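Keep the Segmentation Mask Out of the Grasp Check
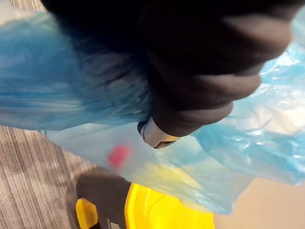
Most manipulation stacks I review decide whether a grasp is good by asking the vision model again. The planner closes the fingers, a new mask is computed from the wrist view, and if the mask still overlaps the gripper region, the state machine moves on to lift. I think this is a design error, and thin plastic film is the clearest case against it. With a translucent blue bag under the fingers, one side is smeared by motion and the other is full of white highlights, while something red and something yellow show through the film. A mask head has to assign each of those pixels to one label. The red pixels belong to the bag and also to the thing behind it, and the label format has no way to say so.

The usual reply is more training data. At Stillgate we took that advice and added 300 labeled film grasps to the set. The mask score improved on the held-out images. The grasp check did not improve by any amount I would defend in a review. Annotators had disagreed about where the bag stopped and the object under it started, and the network learned the average of their opinions.

My argument is about interfaces. A grasp check should answer a physical question: is there material between the fingers, and is it moving with them? Motor current, finger position error and a short test lift all bear on that question directly. A mask bears on it only through a chain of assumptions about appearance, and every one of those assumptions is weak for film. Folds change shape during closure. Highlights move when the wrist moves. Blur is worst at the moment the check runs, when the arm has just changed velocity.

There is a fair objection. Film is light and compliant, so current and position error are small, and on some hands they sit below the noise floor. The Ornmont controller we use reports finger current at a rate too low to catch the closing transient. We worked around it in software by holding position for 2 control cycles after closure and comparing the settled error against an empty close recorded at startup. It is crude. It drifts as the hand warms up, and the baseline has to be taken again. I would still choose it over the mask, because when it fails I can plot one signal and see why.

Vision keeps a job in this design. It proposes where to close, and it can veto a lift when the hand is about to drag along something the planner did not ask for. Both uses tolerate a soft answer. The planner in the Durkside branch now takes 3 ranked grasp candidates in place of a single winner, with the mask confidence carried through as a cost. A poor mask makes a candidate expensive. It no longer ends the attempt.

Tooling is where the old habit survives. Somboon, our replay viewer, opened on the mask overlay by default, and people debug whatever the viewer shows them first. Engineers would spend an afternoon on label edges while the finger error trace was two panels down, collapsed. I changed the default to the trace, with the image beside it on the same time cursor. Two people have asked for the old layout back, and the setting is still in the preferences file for them.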